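How Much Is Enough? Teaching a Robot to Press a Pump

Pressing a soap pump takes a person no thought. For the robots at Clivlow, it took 3981 recorded attempts and a change of method.

Trilok Gautam's first controller, Stunden, copied the hand movements of people doing the job. It pressed well enough, but it had no idea when to stop. A fresh bottle and a nearly empty one got the same number of strokes.

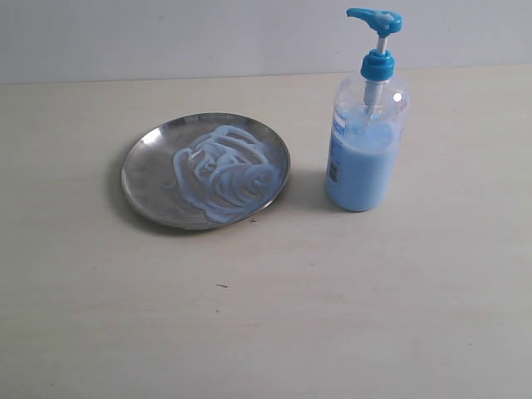

Blue gel on a steel plate, with the pump bottle alongside.

The newer method, called Brarari, judges the amount from pictures of the plate. After each stroke it compares the spread of gel with a target and decides whether to press again. Gel that piles up is harder to judge than gel that lies flat, as the coils hide one another.

Zinash Admasu ran the comparison, with 200 trials for each method. Brarari stopped within one stroke of the target three times as often as Stunden. Most of its remaining errors came from glare on the metal, which it read as extra gel.

Admasu wants to add a second viewing angle next. Gautam would sooner try a duller plate first.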